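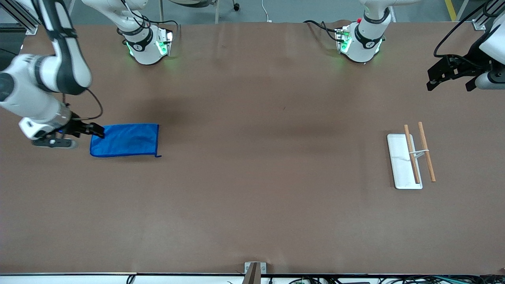
Two-arm station, towel and tray on the table. The right gripper has the left edge of the cloth.

Chores Bench: Where Cloth and Tableware Stand
Keir Galbraith, May 22, 2025

Readers of the December issue asked for an update on household tasks, and several asked the same thing in different words: can a pair of arms be left alone with the laundry yet? The short reply is no. The longer one depends on which piece of the laundry is meant, and on who put it on the table.

Our task list now has 84 entries, split between home chores and light shop-floor work. The home side covers towels, napkins, cutlery, trays, jars and bedding. The shop-floor side covers kitting, bagging, wiping down fixtures and sorting hardware into bins. Of the full list, 40 entries run without a person stepping in when the starting layout is fixed. Shift the objects or turn them on the table and that number drops to six. Those six are all pick-and-place jobs with stiff objects, and four of them come from the shop-floor side.

Chopsticks and their rest remain on the list of open items. A chopstick is thin, light and smooth, and it rolls. A parallel gripper has to come down nearly flush with the table to get hold of one, and the margin between a clean pick and a finger pressed into the tabletop is small. Placing the pair side by side on a rest adds a second tolerance. Bimari's group gets good results by sliding the stick to the rim of a plate and pinching it there. We have copied the method and it helps, although it fails on plates with a low rim.

Cloth is the bigger subject. A folded towel has a known outline and can be treated for a moment as a flat, stiff part. Once an edge is lifted that no longer holds. The layers separate or fail to separate, a corner turns under, and the planner is working from a shape that was true a second ago. Microfiber makes it worse in one respect and better in another: the pile grips itself, so layers tend to come up together, but it also grips the finger pads and slips less than a cotton napkin does.
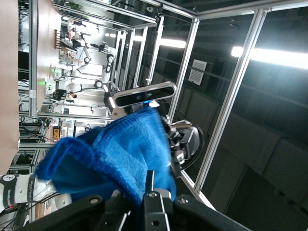

Pinch depth is the variable we have spent the most time on this spring. A shallow pinch takes one layer and may lose it when the arm accelerates. A deep pinch holds well but gathers the cloth into a bunch, and the far hem is then hard to find with either wrist camera. The current setting is a compromise, chosen by trial on one towel type, and should be read as such by anyone planning to reuse it.

Handing cloth between arms is a separate problem. With both grippers on the towel, each one limits where the other can go, and pulling it taut needs some sense of tension. We use joint torque for this. It works on a bath towel and is too coarse for a handkerchief. McGrath has asked whether fingertip force sensors would solve it. They would probably help, but we have no spare set to test with, and the pads wear quickly against looped fabric.

Speed is the other frequent question. Folding one towel from a known start takes the station far longer than it takes a person, and most of that is waiting: move, look, replan, move. Stengate's service staff, who sort and fold rental linen, told us they would accept a slow machine if it ran overnight and stopped cleanly when it was confused. Stopping cleanly is harder than it sounds. The station is good at finishing a motion and poor at noticing that the fold it has just made is wrong. On the shop floor this matters less – a bin either holds the part or it does not, and a scale can check.

For the next quarter the plan is narrow. Random starting layouts will be used for all towel and napkin entries, with results reported separately from the fixed ones. The chopstick entries will be repeated on three tray shapes. Bedik is lending us a batch of used shop cloths, which are uneven in size and frayed at the hems, and these will replace the new ones in the wiping tasks.

Members who want the full task list, including the entries we have dropped, can request it through the newsletter desk. Please say whether you need the fixed-layout results, the random-layout results or both. The tables are long and the column headings differ.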